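Urov 启动 Uncombe 第二阶段示范采集,在真实办公室内用手持夹爪记录日常整理动作

发布日期:2019年7月23日
发布方:Urov
可即时发布

Urov 今日宣布,Uncombe 示范采集项目第一阶段已经结束,第二阶段将于8月开始。项目使用 Urov 自行设计的手持夹爪 Furkow,由操作员手握夹爪完成桌面整理、悬挂、取放等动作,同时记录画面与夹爪开合,所得数据用于训练机械臂的操作模型。合作方 Matić 提供办公场地和数据存储,并参与样本检查。

第一阶段共设13项任务,有55名操作员参加,录制时长合计737小时。第二阶段沿用同一套夹爪和同一套记录格式,任务范围从单一物件的取放扩大到带有支架、挂钩和容器的组合操作。

项目背景

Urov 过去的训练数据主要来自遥操作。操作员坐在控制台前,用主手带动机械臂,机械臂完成动作,系统同步记录关节位置和画面。这种方式得到的数据与机械臂完全对应,缺点也很明确:一台机械臂同一时间只能录一个人,场地要为机械臂准备固定底座、电源和安全围栏,换一个房间就要重新安装和标定。操作员需要较长时间适应主手的力感,初学者的动作停顿多,录下来的样本往往比正常动作慢出数倍。

Furkow 的思路是把机械臂从采集环节里拿掉,只保留末端。操作员直接握住夹爪去拿东西,手怎么走,夹爪就怎么走。夹爪的手指形状和开合范围与 Urov 机械臂末端一致,摄像头与手指的相对位置也一致,因此模型在训练时看到的画面,和机械臂执行时看到的画面在构图上接近。采集所需的设备可以装进一只手提箱,到达场地后不需要固定安装。

Matić 从项目开始时即参与。Matić 的办公区有开放工位、会议区和茶水区,桌面高度、灯光和背景各不相同,采集期间办公区照常使用。Urov 认为,训练样本应当包含这些差别。实验室里统一的台面和灯光便于调试,但模型离开实验室以后,遇到的第一件事就是背景变了。

Furkow 的构成

Furkow 由壳体、一对手指和广角摄像头组成。壳体上有散热用的开槽,手柄在壳体下方,扳机控制手指开合。手指上贴有黑白方块图案的标记卡,软件从每一帧画面里识别标记,换算出手指张开的宽度。这一做法省去了手指上的编码器和走线,手指磨损以后可以直接更换,重新贴卡并做一次开合标定即可继续使用。

摄像头采用大视角镜头,画面边缘有明显弯曲。项目组在早期比较过普通镜头和广角镜头。普通镜头画面规整,但手腕稍一转动,目标物就离开视野,模型失去参照。广角镜头能同时看到手指、桌面和较远处的墙面与天花板,定位软件有足够多的特征点可用。弯曲的画面在入库时保持原样,校正参数作为单独的文件随每段录像保存,使用者可自行决定是否校正。

夹爪的位置和朝向由画面与惯性传感器的数据共同计算。每次采集前,操作员要先手持夹爪在工位周围缓慢走动,让软件建立场地的粗略地图。地图建立后,同一工位当天的所有样本共用一个坐标系。如果中途有人移动了桌子,需要重新走一遍。

一次采集的过程

采集以工位为单位。每个工位对应一项任务,桌上摆放任务所需的物件,也会摆放若干与任务无关的东西,例如饮料瓶、花瓶、文具。无关物件的位置在每批样本之间更换。

操作员到达工位后,依次完成以下步骤:

一、核对任务卡。任务卡写明起始状态和结束状态,不规定中间的动作顺序。

二、检查夹爪。确认电量、存储空间和标记卡是否贴平。标记卡边角翘起时,识别出的开合宽度会跳动,这类样本在检查时会被退回。

三、建立场地地图。

四、标定开合。手指完全张开、完全合拢,各停留片刻。

五、按任务卡摆好起始状态,按下录制键,完成动作,再次按键结束。

六、恢复起始状态,更换物件位置,录下一段。

同一名操作员在同一项任务上最多录200段。设置上限的原因是个人习惯。有人总是从左侧接近杯子,有人喜欢先把物件推到桌沿再夹起来,如果某个人的样本占比过高,模型会把这些习惯当作任务的一部分。达到上限后,操作员转到下一个工位。

操作员不需要有机器人方面的经验。入门培训包括观看演示、试录和一次样本回看。回看环节的用处比预想的大,多数人在看过自己的录像之后,会主动放慢接近物件时的速度,并减少手腕的多余转动。

失误的处理

第一阶段开始时,任务规定凡是物件掉落、夹空或碰倒其他物件的样本一律删除。执行一段时间后,项目组改了这条规定。只用顺利的样本训练出来的模型,在第一次夹空之后常常停在原地,或者继续执行后面的动作,像是东西已经夹在手里。

现行做法是保留失误样本,但要求操作员在失误之后继续操作,直到达到结束状态。检查人员在时间轴上标出失误开始和恢复完成的位置。无法恢复的样本,例如物件滚落到地面、夹爪够不到,单独归类,不进入训练集,用于训练判断任务是否失败的另一个模型。

检查与退回

每段样本入库前经过两道检查。第一道由软件完成,检查内容包括定位是否中断、标记是否连续可见、时间戳是否对齐、画面是否过暗。第二道由人工完成,检查人员以快进方式看完录像,确认起始状态与结束状态符合任务卡。

退回最多的原因是定位中断。夹爪贴近大面积纯色表面时,画面里可用的特征点减少,定位软件会丢失位置。白墙、白色柜门和反光的桌面都容易出现这种情况。项目组在选择工位时因此偏向背景纹理较多的位置,砖墙前的工位在第一阶段使用得最频繁。但工位不能全部设在砖墙前面,第二阶段会在白墙区域增加工位,并试用新版定位软件。

其次是标记被遮挡。夹取较大的物件时,物件可能挡住一侧手指的标记卡。软件在一侧标记可见时仍能推算开合宽度,两侧同时看不到时,该段数据按缺失处理。缺失时间较短的,用前后数值补齐并加注;较长的退回重录。

还有一部分样本因为任务卡写得不清楚而退回。第一阶段有一项任务要求把杯子“放好”,有的操作员将杯口朝上放,有的朝下,有的放在托盘里。任务卡后来全部改写,结束状态一律配参考照片。

隐私与现场安排

采集在正常使用的办公区内进行,广角画面难免拍到周围的人和桌面。Urov 与 Matić 就此约定了以下做法。

采集期间,工位附近放置提示牌,说明录制时段和联系渠道。不愿入镜的人员可以告知现场人员,由现场人员调整工位朝向或改期。屏幕、白板和纸质文件上的文字在入库前做模糊处理,画面中的人脸同样处理。Furkow 在采集时不录声音。

原始录像保存在 Matić 的存储设备上,不对外提供。Urov 的训练服务器只读取处理后的版本。任何入镜人员都可以要求删除涉及本人的片段,现场登记的时段信息用于查找对应的录像。

操作员按时段领取报酬,报酬与录制段数无关。项目初期曾按段数计算,结果录制间隔缩短,物件位置更换不充分,相邻样本之间几乎没有区别。改为按时段计算以后,每个时段的录制段数有所下降,退回的比例也随之下降。

连续握持夹爪对手腕有负担。每名操作员录完一组后须休息,休息时由另一名操作员接手,或由现场人员检查设备。第二阶段的夹爪更换了手柄,握持部分略细,扳机行程缩短。

第一阶段的主要发现

在同一任务上,来自多个工位的样本混合训练,比全部来自一个工位的样本效果更稳定。后者在原工位上表现较好,换到另一张桌子后,机械臂接近物件时的高度偏差明显增大。

操作员人数的影响比预期大。项目组原来打算以少数熟练操作员为主,其他人补充。比较之后,同样的样本量由更多人完成时,模型对物件摆放角度的变化更不敏感。第二阶段因此继续向 Matić 办公区以外招募操作员。

速度仍是没有解决的问题。人手移动夹爪的速度超过机械臂的允许速度,训练前需要对时间轴做拉伸。取放类动作拉伸后可以直接使用,倾倒、抛掷这类依赖速度的动作不行,本项目目前不收录。

另一个限制是可达范围。人可以绕到桌子另一侧去拿东西,固定安装的机械臂不能。第二阶段的录制软件增加了范围提示,夹爪超出设定区域时发出提示音,操作员听到后应回到区域内继续。超出区域的片段会自动加注,由检查人员决定取舍。

Urov 项目负责人表示:“第一阶段花时间最多的地方是任务卡和退回样本的处理,夹爪本身的改动很少。我们在第二阶段开始前把检查流程固定了下来,后面增加任务时不再改动格式,前后两批数据可以放在一起用。”

Matić 场地方面的负责人表示:“办公区没有为采集做改造,桌子和椅子还是原来的。我们主要做的是安排时段,还有把提示牌放在大家看得到的地方。”

第二阶段的安排

第二阶段于8月开始,先在 Matić 办公区录制,之后视进度增加其他场地。新增任务集中在以下几类。

悬挂与取下。包括把杯子挂到杯架上、把钥匙挂到墙钩上,以及相反的动作。这类任务要求夹爪对准细长的支臂,接近方向上的小偏差就会造成碰撞,第一阶段没有收录。

装入与取出。包括把文具放进笔筒、把瓶子放进分格箱。容器开口的大小分为宽、窄两种。

整理。起始状态由操作员随意摆放,结束状态由任务卡指定。每段包含多个连续动作,录制时间较长,检查标准与单一动作的任务分开制定。

软性物件的折叠和铺平暂不列入第二阶段。项目组试录过少量毛巾折叠样本,单手夹爪难以完成,需要双手各持一只夹爪,两只夹爪之间的时间同步和坐标对齐还在测试中。

第二阶段的样本格式与第一阶段相同,每段包括广角录像、夹爪位置与朝向、手指开合宽度、任务编号和检查标注。任务编号延续第一阶段,不重新排列。第一阶段中因任务卡不清楚而退回的样本,凡原始录像仍可使用的,将按新的任务卡重新分类。

数据使用

Uncombe 数据目前供 Urov 和 Matić 内部使用。高校和研究机构可以申请使用第一阶段的处理后版本,申请时须说明用途、存储方式和使用期限。不接受以识别人员身份为目的的申请。获得许可的机构在收到删除通知后,应同步删除对应片段。

Furkow 夹爪暂不对外销售。Urov 计划在第二阶段结束后公开手指部分的图纸和标记卡的打印文件,供研究机构在自己的设备上试用。壳体和手柄的图纸是否公开尚未决定。

杯架工位

悬挂类任务的第一个工位已在 Matić 办公区布置。桌面为深灰色,背后是红砖墙。杯架为木制,中间一根立柱,两侧伸出短支臂,配红、蓝、绿三只塑料杯,杯子倒挂在支臂上。桌上另有一瓶粉白色的人造花和一只透明塑料瓶,属于与任务无关的物件。

该工位的任务卡分为两张。第一张以三只杯子全部挂在杯架上为起始状态,操作员逐只取下,杯口朝上放在桌面上。第二张的起始与结束状态对调。颜色不规定先后,支臂由操作员自选,检查时只看杯子是否挂稳、是否接触桌面以外的物体。

试录中遇到的主要困难是靠近底座的支臂。夹爪壳体较宽,从上方接近时容易碰到挂在高处的杯子,从侧面接近时手腕须压得很低。操作员的解决办法各不相同,任务卡对此不作规定,不同的接近方式都予以保留。

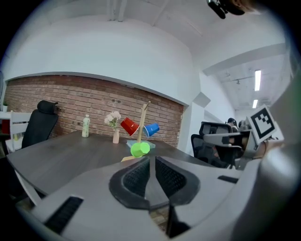 媒体与合作联系

媒体垂询、图片使用及采访安排,请联系 Urov 传播部。

研究机构申请使用 Uncombe 第一阶段数据,请联系 Urov 数据组,并在来函中注明机构名称和拟使用的任务编号。

操作员报名由 Matić 办公区前台统一登记,可选择上午或下午时段。报名者须年满十八周岁,惯用手不限。

关于 Urov

Urov 从事机械臂末端工具和操作学习软件的开发,产品用于仓储分拣和实验室样品搬运。Furkow 手持夹爪和 Uncombe 项目由 Urov 操作学习组负责。

关于 Matić

Matić 提供办公场地运营和数据存储服务,自 Uncombe 项目启动起担任合作方。

(完)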